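Chapter 7
Fog, Haze and Low Cloud

Before you start: reread the section on dew point in Chapter 3. You will need it by the second page.

Key words: visibility, saturation, radiation fog, advection fog, haze, contrast

Wednesday morning, Staltmont harbor. The ferry is late. Tekle Chala, the deckhand on the early run, can hear the bell on the breakwater but can't see the breakwater. By lunch the sun is out and people are eating on the steps. Same air, more or less. So what changed?

Short answer, the temperature. A few degrees, no more. Longer answer is this chapter.

Fog is cloud with its feet on the ground. Tiny drops of water, so small they hardly fall. A cloud on a hillside is fog to the hiker standing in it and cloud to the farmer down in the valley, and both are right. Weather stations draw the line by distance. If you can see less than a kilometer it goes in the log as fog. More than that, mist. Haze is a different animal: dry specks, mostly dust, smoke or salt, and it can hang around for days in air that is nowhere near saturated.

Two kinds matter most to us. Radiation fog forms on clear, calm nights, when the ground loses heat and chills the air touching it. Valleys get it worst. September is a good month for it in Staltmont, long nights and damp soil. Advection fog needs moving air: warm, moist wind slides over cold water or cold land and cools from below. It can come in at any hour, and a breeze will not always clear it. Sailors dread the second kind. Drivers the first.

The hill station above the town sits at 655 meters. Mekdes Mersha kept the log there for 33 years and her notebooks are used all through this chapter. Her entries are short. "Fog to the fence. Bell heard." She had a row of markers at known distances and wrote down the farthest one she could make out, which is still a perfectly good method and one you will teach yourself in Activity 7.

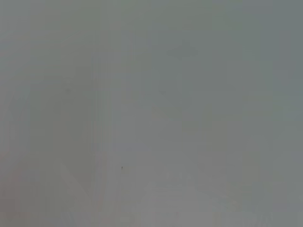

Contrast is what the eye runs on. Take it away and distance goes with it. A dark barn against a pale sky is easy to spot; put enough drops between you and the barn and light scatters into your line of sight from every side, so the dark parts get paler untill they nearly match the sky. Edges go soft. Look at the faint oval smudge near the top of the picture, only a few shades darker than the gray around it, and try to say how far away it is. Hard to do, with no outline and nothing next to it for scale. Mersha's rule was to log a marker only if she could name it by shape. A smudge did not count.

Keep that rule in mind for the next section, where we put numbers on it. Bring a notebok and a pencil, pens skip on damp paper.

7.1 Measuring Visibility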